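Search this board
Search
Advanced search

Small apartment, two people, no closets: how do you keep up with little stuff?

plistau_mike
We moved in January into a one bedroom built in the twenties. There is one closet and it holds the water heater. Big things we have figured out. Coats go on hooks and suitcases go under the bed. What we can't get on top of is the small stuff: batteries, stamps, spare keys, tape, chargers, allergy pills. Right now it is in 2 shoe boxes and neither of us can find anything. What do you all do?

rowhouse_ren
Get a real dresser for the hallway and give up the top drawer to it. We used an old Auer dresser from my aunt. Shallow drawers work better than deep ones. In a deep drawer everything sinks and you buy another roll of tape.

gretel44
Agree on shallow, disagree on the dresser. He said one bedroom from the twenties. Those hallways are narrow and you'll hit your hip on it every morning. Wall shelf with bins.

rowhouse_ren
Ours is 103 inches long and the dresser fits fine at the end of it. Depends on the hallway.

gretel44
Length isn't the problem, width is.

Danai Theodorakopoulos
I have lived in small places for most of my adult life and have tried bins, shelf baskets, a pegboard and a rolling cart. The cart was the worst because it became a table. I ended up with small drawer units that sit on top of furniture I already own. My method, in case it is useful:

1. Empty every junk spot in the house onto the bed. Start in the morning so you have to finish before you can sleep. Throw out dead pens, keys to old apartments and cables for phones you no longer have.

2. Sort what is left by when you reach for it. Mail things go together, so stamps, envelopes, a pen and scissors. Medicine is separate and goes up high if kids visit.

3. Put each group in its own shallow drawer. I like see-through ones, tinted or plain, since I don't bother with labels. The kind with three drawers and a clear lid on top takes up little space.

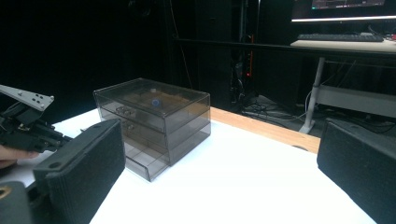 4. Leave one drawer for things you haven't decided on. Empty it once a month. If something has been in there three months, it goes.

5. Agree with the other person on where keys go. The rest can drift a little. Keys can't.

gretel44
Step 4 is a junk drawer.

Danai Theodorakopoulos
Yes. A small one.

tobacco_barn
I have to disagree on see-through. I had clear drawers on my desk for a year and all I saw was clutter. My eyes went to it every time I sat down. I switched to solid white with labels and it looks calm now. The tinted kind might be a little better but you still see shapes.

plistau_mike
My wife would side with tobacco_barn. I'd side with Danai, I don't look for things if I can't see them. I once bought a second tape measure while the first was in a box with TAPE MEASURE written on it.

hal_in_4B
Before you buy anything, measure the inside of the drawers. Outside measurements are what they print on the package and you lose more than you'd think. My passport folder didn't fit and I had to return the whole set.

rowhouse_ren
Good point from Hal. Same with the Flidus bins, they taper toward the bottom.

tobacco_barn
Also put a bit of shelf liner under any plastic unit. Mine slid back every time I shut a drawer and it scratched the finish on the desk.

plistau_mike
Thanks everyone. We did step 1 last night and filled a grocery bag with trash. Found four keys that don't open anything here. We're going to try one unit on top of the bookcase by the door, see-through, and she gets to pick solid ones for the bathroom. Hallway is too narrow for a dresser, I checked.

gretel44
Told you.

rowhouse_ren
Fine. Still a good dresser.

hal_in_4B
Ask your landlord about the keys before you toss them. One of mine was for the storage cage in the basement and I'd lived there two years without knowing we had one.

plistau_mike
Will ask him tomorrow.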